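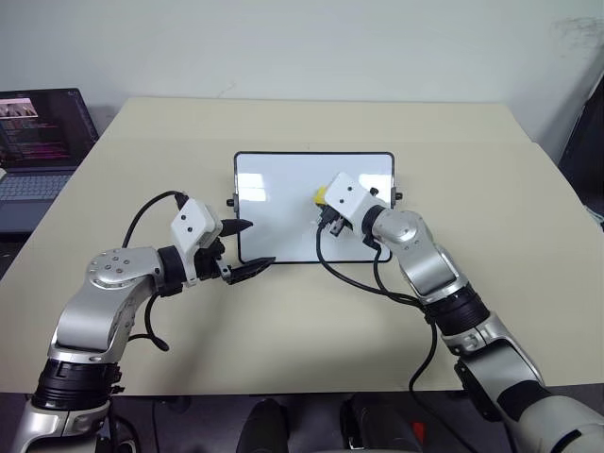

Fechamos esta semana o orçamento da segunda bancada de automação, e vou deixar aqui as contas para quem está planejando algo parecido. A primeira já roda com 2 braços, um de cada lado da mesa, e um quadro branco pequeno no meio, de pé em suportes laterais. O que mais pesou na revisão foram os cabos: repare no que sai da garra da direita e passa na frente do quadro. Canaleta e presilha não estavam na primeira planilha. Agora estão.

Pedimos cotação a 3 fornecedores. A Grivel tem o melhor prazo, 60 dias. A Lallenport pede 67, mas inclui garras e frete. A terceira só vende o braço — garra, fonte e cabo à parte.

No papel a Grivel sai mais barata. Somando garras e frete, a diferença quase some. Peçam sempre o valor com tudo dentro.

Mesa e notebook não entram na compra, vamos reaproveitar os que temos em Pasto. Suporte do quadro a gente faz na oficina.

Separei verba para dedos de reposição das garras. É item de desgaste e ficou de fora no ano passado.

Falta a resposta da Yuan sobre o contrato de manutenção. Se vier dentro do teto, o pedido sai em agosto.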